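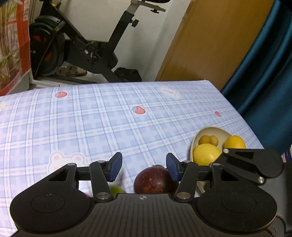
Restaurant sent me a press release and a free meal offer, do I have to write about it?

Posted by crumbsandcoast

Hello all, I run a very small food blog (we've just crept past 1,000 readers a month, which I'm ridiculously pleased about!) and in June I started getting emails from a PR firm called Breneo. Most are about things miles away from me, but the latest invites me and a guest to the opening of Plarnora, a new place 9 minutes' walk from my house. I'd love to go. What I can't work out is whether saying yes means I owe them a review, and what happens if the pudding is dreadful. Do I tell readers it was free?

hobnobber2

Go, and have a lovely evening! Yes, tell your readers, right at the top of the post where they'll see it before anything else. I've been doing this for 13 years and I've never lost a reader over a free dinner I owned up to. As for owing them a review, read the invitation again — if it says coverage is expected, write back and ask what they mean by that before you accept. I had one from Fankhauser (the biscuit people, lovely tins) that wanted to see my post before it went up, and I said a polite no thank you. They sent the biscuits anyway. If the pudding is dreadful, say so kindly, and perhaps go back and pay for a second visit once the kitchen has settled down.

plumduff

I bin all of them. Make a filter in your email.

teaurn_tess

Just to add to the first reply, check the rules on advertising too, as a free meal with strings attached can count as payment. I keep a little list in Plotel of who sent what and when, and it has saved my bacon more than once.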